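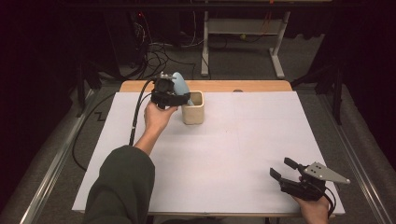 Hand-held grippers have taken over most of the demonstration work at Gostham this season, and people in the other groups have been asking what changed. Until the spring, we recorded nearly everything by remote control, with an operator at a leader arm and the robot copying the motion a moment later. Now the person doing the demonstration holds the grippers directly, one in each hand, and works at the table the way they would with their own fingers. The left gripper closes on the light blue piece in the cup while the right one waits with its fingers open. The robot comes in later, when the recorded motion is used for training. Murray Katene set up the first table in March and has run most of the sessions on it.

The main gain is speed. Under remote control, a good operator got through 11 demonstrations in an hour on the cup task, and new operators managed fewer than that. With the grippers in hand, the same people do 20 in an hour without hurrying. Training a new person takes an afternoon. The old setup took most of a week, and some people never got comfortable with the delay.

The cup task itself has not changed. An object goes into the cup or comes out of it, and the cup stays upright. It was picked because it looks easy and causes trouble. If the fingers close too low they catch the rim and the cup moves. If they close too high the object tips. People correct for both without thinking about it, and those small corrections are what we want in the recordings.

There are things we lost. A person can put a wrist at angles the arm cannot reach, and a demonstration like that is no use to us however well it went. Crescencio Villalobos wrote a check that replays each recording against the limits of the arm and flags the ones that fall outside. Out of 2,929 recordings made up to the end of last month, it threw out 292. Most of those came from the first weeks, before people had learned to keep their elbows down and their wrists fairly straight. The rate has dropped since, and the newer recordings rarely get flagged for anything except speed.

Speed is the other problem. People move faster than the robot should, especially late in a session. We tried slowing the recordings down afterward, and that works for plain moves from one place to another. It does not work well for the moment of the grasp — the timing between the two hands goes wrong. For now we ask people to slow down as they close the fingers and to hold for a second before they lift.

Remote control is staying for some jobs. Sárközi still uses it for the drawer and the hinged lid, where the operator needs to know how the arm itself behaves under load. Coline will move over to the hand-held grippers in October, starting with the two-handed tasks.

If you want to try a session, talk to Murray. Bring a task you can do sitting down and keep each attempt under a minute. Cable checks are done before the first recording — please leave time for that and do not unplug anything on your own.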